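I met Narendra Bhatia at the Grindmont workshop in May, a little before lunch, and the first thing he did was hand me a sandwich wrapper and ask me where I'd put it. I got it wrong. "Everybody does," he said, very kindly, and took it back.

Narendra has spent 28 years thinking about what's left on a table after people eat. He started out clearing trays in the Grendov cafeteria, then ran the place, and these days he goes from building to building teaching people to sort their own lunch trash (he'd call it "clearing," he doesn't love the word trash). I'd expected charts. What I got was a long chat about foil!

"Foil trays are my favorite," he told me. "People crumple them because they feel finished. But if you leave the tray open, you can see whether there's food stuck in the corners. Squash it first and you've hidden the problem."

He's less fond of paper cups. Lots of them have a lining, so they can't just go in with the newspapers, and what you do with them depends on who picks up your recycling. His own rule is simple - empty it, stand it up, and deal with it last. "A cup on its side always has one more sip in it. Always." 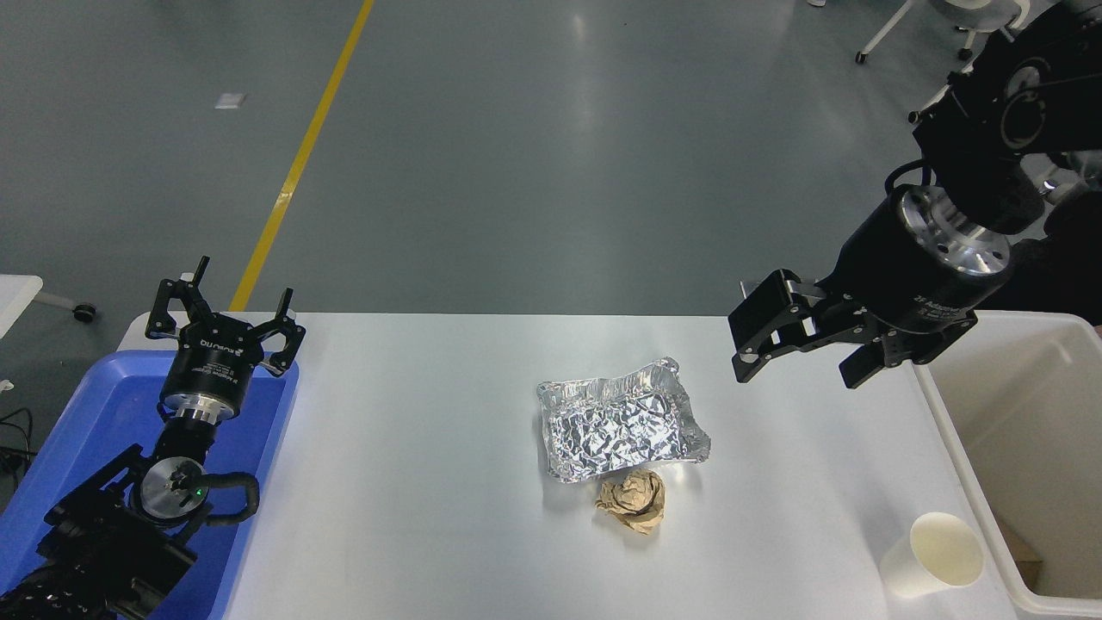
## Foil, brown paper, a cup

A crumpled foil tray, a balled-up piece of brown paper and a white paper cup make a pretty typical lunch table, by his standards. There's already some cardboard in the white bin at the side, and I asked if the brown paper should go in with it.

"If it's clean, sure, where I live. Open it up and look! A ball of paper is a mystery." He once unrolled 68 of them after a company picnic at Proltitz, with his sister-in-law Dwivedi keeping score, and found three forks and somebody's house key.

I wanted to know if he's this careful at home. He laughed for quite a while. "I have two bins and a teenager," he said. "You tell me."

Before I left he gave me back the sandwich wrapper, and I carried it around in my coat pocket until I got home.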